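The Kitchen at the Back of the Old Seed Store

By Rowena Mercado

The first thing Gifty Dramani does when she gets in, before her coat is off and well before anyone has thought about coffee, is shake hands with the robot. She means it as a test and she will tell you so, a bit sternly, if you smile. She takes the right hand, then the left, and works each finger in and out with her own, feeling for grit or a tendon that has gone slack overnight. Then she writes two lines in a green notebook with a pencil tied to it, and only after that does the power go on.

I spent the better part of a January week with Gifty and her colleagues at Umevus, which has its workshop in Drurkcombe, in a long low building that used to sell seed and chicken feed and still smells a little of both when the heating comes up. I had gone expecting to write about what a household robot can do. I came home with a notebook full of torque wrenches, cleaning swabs and the correct way to dress a cable, and I have to say I enjoyed it a good deal more than I thought I would.

The machine is called Skestow. It is the second to have that name (the first one is on a shelf, mostly, and gives up a bolt or a bearing whenever somebody is short of one). It has two arms, two legs and a pair of five-fingered hands, and its whole working life is spent in a kitchen at the back of the building, where it is learning to load and unload a dishwasher. Kitchens are hard on machines. There is steam, there is detergent, there is the fine greasy film that settles on everything in a room where people also make their lunch, and Amedeo Cattaneo, who built most of the arms, talks about that film the way gardeners talk about slugs.

"You wipe it and you wipe it," he told me, turning a wrist joint over under the lamp. "Then you open a joint you were sure was sealed, and there it is, looking at you."

His bench is by the window, and the hands come to him on a schedule. After every 30 hours of running, they come off. It takes him less time than it takes me to find my glasses. Four bolts at the wrist, one connector eased out with a plastic pick (never a screwdriver, he was very firm on the screwdriver), and the hand is lying on a folded towel. He cleans between the fingers with a swab, checks the pads for wear, and pulls each finger against a little spring gauge to see that it gives back what it should. If one has gone soft he tightens it by a quarter turn and tries again. He was still fussing over a left thumb when I went off to lunch, and he was fussing over it when I got back.

The shoulders get looked at every 90 hours, which is a bigger job and wants two people, one to support the arm and one to do the undoing. The robot hangs from a hoist for this, in a harness Gifty sewed some extra padding into after it left a scuff on the hip covers. They put on the radio. I was given the tray of bolts to hold, with a numbered cup for each one, and was told kindly but more than once not to put it down anywhere.

What takes up most of the day, though, is calibration. Every time a hand has been off, the robot has to be shown again where that hand is, because even a good joint goes back together a hair differently from how it came apart. Amândio Barros does this part. He is a quiet man with a background in piano tuning, and I could see the resemblance. He has the robot move each joint out to its stop and back, watches the numbers, says "hm," and has it do the same again. Then come the touch points: a corner of the counter, the rim of a cup, the tip of one tine in the dish rack. If the fingertip arrives a little to one side he enters a correction, and around they go. On the afternoon I sat with him the list had 66 steps and he skipped none of them, including the one that had come out perfect three days running.

After the touch points he lets it try the real thing, at a crawl, with his own hand resting on the stop button. 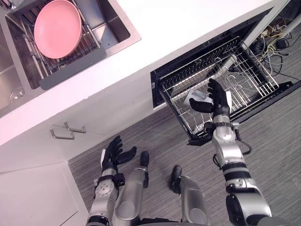
The dish rack, Amândio says, is the best teacher in the building. A wire tine is thin and shiny and there are a great many of them, all alike, and a finger that is off by the width of a pencil lead will let you know by ringing one like a harp string. He has come to listen for it. When he hears the note he stops the arm, goes back two pages in the checklist and starts over from there, without any sign of annoyance that I could detect. I would have been annoyed by the second page.

Then there is the matter of the cables, about which everyone at Umevus has an opinion. Leonidas Dimitriou, who started the company and still sweeps the floor most evenings, would like every one of them in a trunk along the wall. Gifty would like to be able to get at them. The compromise so far is that the wiring on the robot itself is kept beautifully, with a small slack loop near each wrist so that nothing tugs when the arm is stretched out, and the wiring on the floor is a subject for another day. The loop matters more than it looks as if it should. Too short and it pulls at the connector, too long and it catches on a drawer front, and Gifty sets the length with the arm at full reach and two fingers slipped under the cord.

She learned that one the hard way. Last fall a connector worked itself loose over the course of a month, so gradually that the only symptom was a hand that now and then hesitated before closing. They changed the motor. They changed the board that drives the motor, an Ekström part that took nine days to arrive. In the end she found it by wiggling, at seven in the evening, with a flashlight in her teeth. The handshake in the morning dates from the next day.

The count in the green notebook stood at 1,834 hours when I left, with a new set of finger pads waiting in a jam jar on Amedeo's bench and the left thumb, he was sorry to say, still not quite to his liking.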